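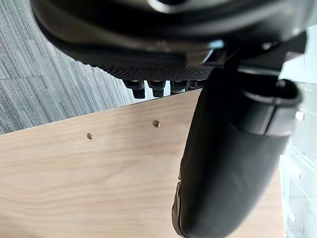
Wie lernt ein Roboter das Zugreifen?

Streck mal deine Hand aus und nimm einen Radiergummi vom Tisch. Ganz leicht, oder? Für einen Roboter ist das richtig knifflig! Er muss wissen, wo der Radiergummi liegt, wie groß er ist und wie fest er drücken darf. Dafür braucht er einen guten Greifer, und davon gibt es ganz verschiedene Sorten.

In der Werkstatt von Primstead in Merkden probiert Hawi Lemma genau das aus. Sie vergleicht 4 Greifer miteinander. Einer hat harte Finger aus Metall, einer weiche Finger, einer saugt sich mit einem Gummiring fest (wie ein Saugnapf im Bad!) und einer besteht aus einem Beutel voller Körnchen. Jeder muss dieselben Aufgaben schaffen: einen Schwamm hochheben, eine Schachtel verschieben und ein rohes Ei in den Eierbecher setzen. Beim Ei halten alle die Luft an.

Harte Finger packen kräftig zu und treffen sehr genau. Weiche Finger schmiegen sich dafür an Dinge an, die rund oder krumm sind. Und der Saugnapf? Der liebt glatte Flächen, aber beim Schwamm hat er keine Chance, weil durch die vielen Löcher Luft strömt.

Für einen fairen Vergleich reicht ein einziger Versuch natürlich nicht. Ungefähr 2.000 Mal greift jeder Greifer zu, und ihre Kollegin Ingeborg Lindemann schreibt auf, was geklappt hat und was heruntergefallen ist. 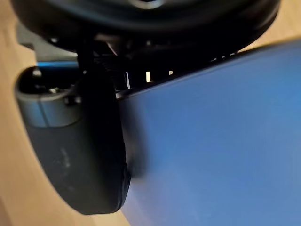 Warum sitzt bei manchen Robotern eine Kamera direkt am Handgelenk?

Von dort sieht der Roboter aus der Nähe, was vor seinen Fingern liegt. Eine Kamera an der Decke hat zwar den besseren Überblick, aber oft ist ihr der Arm im Weg. Viele Roboter benutzen deshalb beides zusammen.

Probier es selbst aus! Zieh dicke Handschuhe an und heb eine Münze auf. Danach nimmst du eine Wäscheklammer zu Hilfe. Womit geht es besser?

Kategorie: Technik & Tüfteln | Roboter

Diese Seite verwendet Cookies. Mehr dazu in den Hinweisen für Eltern.

Kontakt | © 2022 Stokside Kinderwissen | Nach oben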